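Am 16. April war Tag der offenen Tür bei Konov, und ich bin natürlich hin! Gleich am ersten Tisch ging es ums Sortieren von Vorräten.
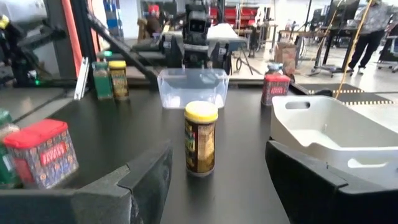 Gelbe Deckel, rote Deckel, dazu eine weiße Schale mit Griffen

Am liebsten hätte ich sofort mitgeräumt - zu Hause sieht mein Regal schlimm aus.
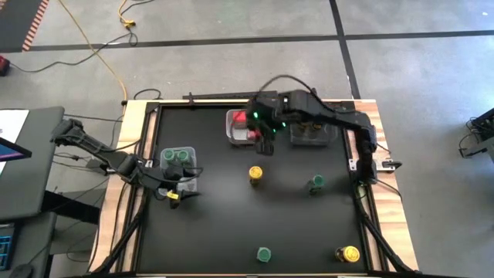
Grüne Becher in der durchsichtigen Box

Die Tische mit dem hellen Holzrand haben es mir angetan, auf der schwarzen Platte leuchten die Farben so schön. 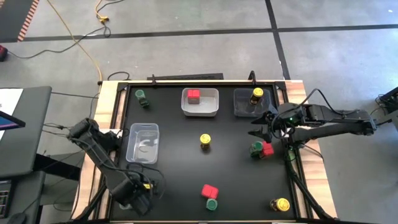
Stastis schrieb mir dazu, nach Farben ordnen sei hübsch, in der Küche finde man aber nach Sorten alles schneller. Na gut, probiere ich aus!

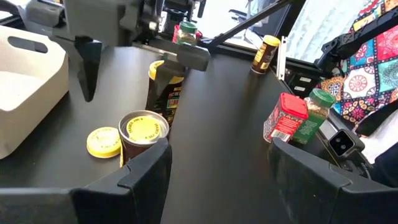 Die flache Dose ohne Deckel, dahinter die hohe

Im Juli will ich wieder hin.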